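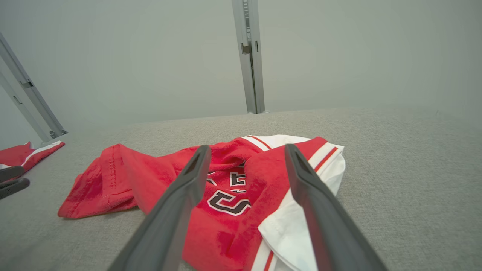 Old club shirts: keep or bin?

obinna_a
Indton FC want 90 quid for the new home shirt. I've kept every one since I was 15. Wife says pick three.

pruturora
Three is generous. Bin the lot.
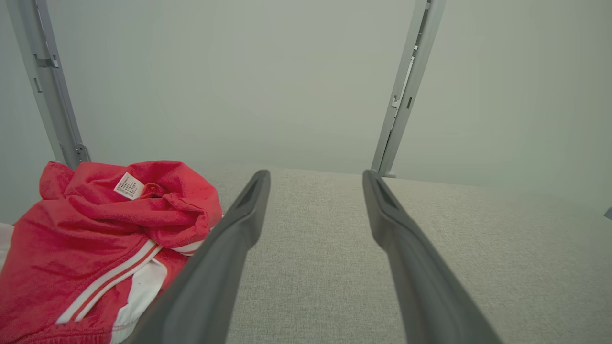
Re: Old club shirts: keep or bin?

chaewonj
Rubbish, pruturora. Frame the cup run one and wear the rest to paint the shed.

obinna_a
The shed's painted. I'd also need a wall

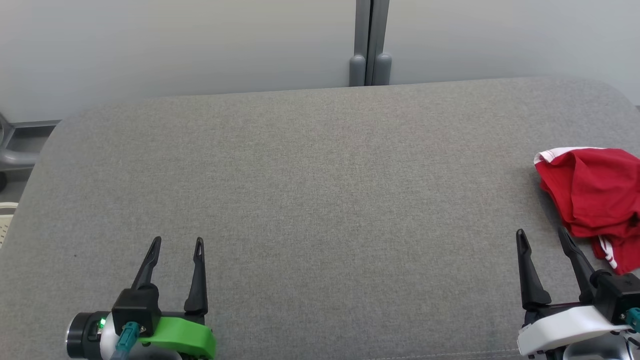 and she's got plans for the walls.

pruturora
Charity shop, then. They might even take the away kit.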